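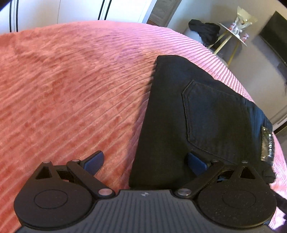 Cletamwood clothing exchange moves to the old library hall

The clothing exchange in Cletamwood will open in a new place this Sunday. After four years in the side room of the Lavoie Street school, it moves to the old library hall, two streets closer to the bus station. The doors open at 11 in the morning and close at three in the afternoon.

The school needs its room back for music lessons. The organizers learned this in the spring and looked at several places before the town offered them the hall. The rent is 80 dollars for each Sunday, and it is paid from the small entrance fee of one dollar. Children enter free.

The rules stay the same as before. Every visitor can bring up to ten pieces of clean clothing and receives one ticket for each piece. A ticket can be changed for any other piece on the tables, it does not matter if it is a winter coat or a T-shirt. Tickets which are not used stay good until the end of the year. Underwear, swimwear and shoes with worn soles are not accepted.

"Jeans are always the first thing to go," said Tien-fu Liu, who started the exchange with two neighbors. "People ask for them already at the door. Please write the size on a piece of paper and pin it to the waist, many labels are washed out and we cannot read them."

At the last exchange in the school, 195 visitors came, the highest number until now. The line went down the stairs and out to the parking lot, and some families left before they reached the tables. The new hall is larger and has a separate exit, so the organizers hope that the waiting time will be shorter. There are also two changing rooms with mirrors – in the school there was only a curtain.

Clothes that remain at the end of the day go to the Tremari repair shop, where they are sorted again. Good pieces come back to the next exchange, and torn cotton is cut for cleaning cloths.

Bus 54 stops in front of the hall every half hour on Sundays. Parking is possible behind the Triseo bakery, but the places are few. Visitors who want to bring clothes earlier can leave them at the side door of the hall on Saturday between four and six in the afternoon. The next exchange is planned for July.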